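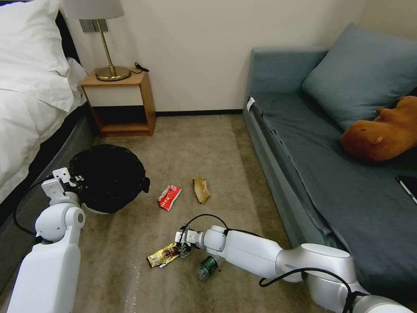 Rapidinha, que hoje tô sem tempo. A pergunta de sempre: robô já cata lixo do chão do quarto? Mais ou menos.

Dois braços, um saco preto aberto do lado da cama, embalagem amassada no carpete, garrafinha verde deitada. Tarefa de criança de 8 anos, né. Só que embalagem de salgadinho é um inferno: mole, brilhante, cada uma amassa de um jeito. A garrafa me preocupa menos, tem forma de garrafa e pronto.

A Pavithra Salian acha que em 3 anos isso tá resolvido. Eu dizia o mesmo em novembro e já mudei de ideia duas vezes... Pegar é uma coisa. Saber que o bicho de pelúcia no sofá NÃO é lixo é outra, e dessa parte quase niguém fala.

Preço? Nem pergunto. Minha vassoura continua empregada. Depois escrevo sobre louça, que aí sim a coisa fica feia.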